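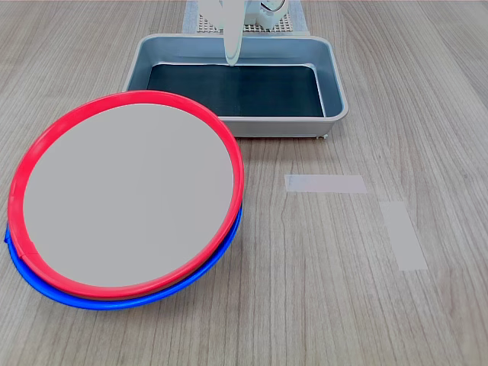 Acta de la reunión de vecinos del local Cevis, abril de 2019

Empezamos tarde, como siempre, y lo primero fue la vajilla del comedor, que da para hablar un buen rato (¡y vaya si hablamos!). Me tocó tomar notas a mí, así que perdonad el tono. Shoaib Janjua propuso quedarnos con los platos de borde de color, el rojo y el azul, porque se distinguen a la primera y los turnos de comida dejan de mezclarse. A mí me encantan, lo digo ya. Quedó aprobado: rojo para el primer turno, azul para el segundo. La bandeja gris de metal con el fondo oscuro se queda en la mesa de madera clara para los cubiertos, aunque Bruno la quería en la cocina y lo dejó dicho.

Luego pasamos a las cuentas. En la caja hay 861 euros y el presupuesto de Goltasora para reponer vajilla sale por 368, portes incluidos. Se acepta. Si hacen falta vasos, podemos gastar hasta 70 euros más sin volver a reunirnos.

Del armario de la entrada, lo de siempre: sigue lleno de manteles viejos. Abeysekara se ofreció a vaciarlo con dos personas más, y me apunté yo, que me pierde ordenar cosas ajenas. Los manteles que estén bien se lavan y se guardan doblados en la balda de arriba.

Queda pendiente pintar el comedor, que lo vemos en septiembre. Shoaib trae las muestras de color y yo paso esta acta a limpio.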